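Print this page | E-mail this page

Urkirmont Work Table, white top

The Urkirmont is a plain white work table for sewing rooms, spare bedrooms and small offices. It is 600 mm deep, so it will stand against a wall in a narrow room and still leave space for a chair behind you. The top is sold in one colour only. Legs come in white or grey.

We have sold the Urkirmont since we opened the shop. The old version, the Tinier, had a rounded front edge that made it hard to clamp a lamp or a vice to it. The front edge is now square and will take a clamp up to 47 mm. If you own a Tinier, the legs are the same and you can order the new top by itself.

Assembly

The legs bolt on from underneath. Lay the top face down on carpet or a blanket, fit all four legs finger-tight, then go round again with the hex key. Two people should turn it over. Most customers have it standing in half an hour. If the floor is uneven, wind the feet out until the table stops rocking. On thick carpet, check them again after a few weeks of use.

Care

Wipe with a damp cloth and a drop of dish soap. Don't use scouring powder or anything with bleach in it. Pen marks usually come off with methylated spirits on a cotton ball. Put a mat under hot pans, irons and glue guns. Heat marks are not covered by the warranty.

Accessories

Skivix cable tray, fits under the back edge, screws supplied
Cabrera drawer, shallow, left or right side
Spare feet, set of four
Replacement hex key

The Cabrera drawer and the cable tray can be fitted together, but the drawer has to go on first. The grey drawer is out of stock until June.

Delivery and returns

Flat-packed in 2 cartons. The top is heavy, so please tell us about stairs when you order. Local delivery is by our own van. Country orders go by road freight and can take up to 14 days. Unassembled tables can be returned in their cartons for a refund, less freight.

For spare parts ask for Marleny Tamayo. For school and office orders, ask for Nidia Carhuamaca, who can quote on larger numbers and arrange a sample of the top in the finish you will receive.

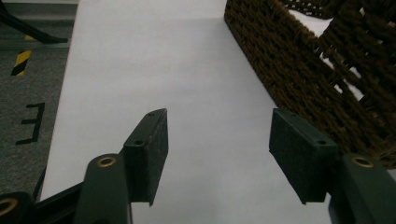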